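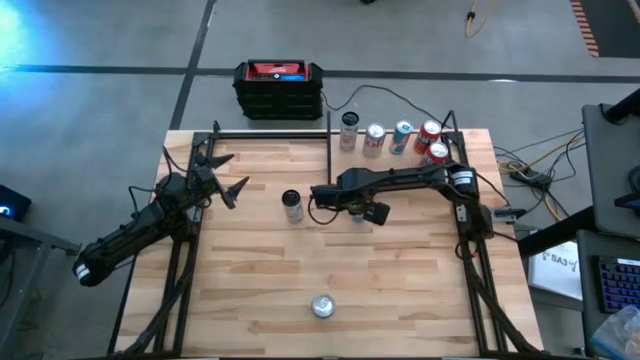 The drinks table, and other small Friday matters

2023-06-30

I have been meaning to write about the drinks for a while, which I know is a funny sort of thing to mean to do. But we have people coming tomorrow (my sister's lot, plus Bo-ram Um and her husband, plus whoever Dong-geon Cha decides to bring along, and he always brings somebody along), and getting the cans in order is the part of having company that I secretly like best. Cooking makes me fret. Cans just want putting somewhere sensible.

The butcher-block top has been with me longer than the flat has. It came out of a shop called Jurwood that was closing down, and I carried it home on a bus in December with my arms wrapped round it like a very large tea tray. I love the way the strips are all staggered, some pale as biscuits and some nearly red, so that your eye never quite settles. Every so often I give it a rub with oil and a rag torn off an old pillowcase, and for a day or two afterwards I can't stop running my hand over it. I did look at buying a proper table from Kunar last spring and even got as far as measuring up, but I came home and looked at my old strips of wood and felt disloyal!

Anyway, drinks. My mother kept hers in the bath. Truly, whenever there was a party the bath was filled with cold water and bottles, and if you wanted a wash you did it the day before. I haven't got a bath in this place, only a shower, so I've had to work out my own way of going about it, and after a good few gatherings I think I'm nearly there.

I like to have a row of cans standing together at the far side of the table, where people can see what there is without having to ask. Guests are shy about asking, I find, even the ones who have known you for years. The rest of the wood I try to leave clear, because it soon fills up with bowls and phones and somebody's car keys. One or two cans always wander out into the middle, and I let them. It makes the whole thing look friendlier, less like a shop.

As for what to buy, I have given up trying to guess. Bo-ram only drinks the diet sort, and she'll have one on the go from the moment her coat is off. Dong-geon will drink anything so long as it's very cold. My sister says she doesn't want a fizzy drink, thank you, and then has half of everyone else's. Last time I bought 40 cans and had 23 left over at the end of the night, which kept me going well into the following month and did my teeth no good at all. This time I've settled on 20, with a big jug of water and mint beside them, and if we run out then there's the corner shop and somebody can have a nice walk.

Chilling is the one thing I'm strict about. They go into the fridge the night before, lying on their sides on the bottom shelf with a folded tea towel at the front so they don't roll out on your toes when the door opens. Then I bring out a few at a time. If you put the whole lot on the table at once, the last ones are as warm as soup by pudding. Give the lids a wipe with a damp cloth too, while you're at it. I never used to bother, and then I saw the state of the cloth afterwards.

Food is going to be simple. Cold noodles with cucumber, a tray of roasted peppers, and the lemon cake I wrote about here before, the one with far too much lemon in it. I'd like to make little savoury pancakes as well, but I said that last time and ended up frying in my good blouse while everyone else was sitting down, so we'll see how the morning goes.

The floor wants a sweep before then. Bare concrete is lovely and cool underfoot at this time of year, but it shows every crumb, and I've been eating toast standing up all week. I'll do it tonight with the radio on, once I've found the dustpan, and after that I must ring my sister and ask her to bring the folding chairs.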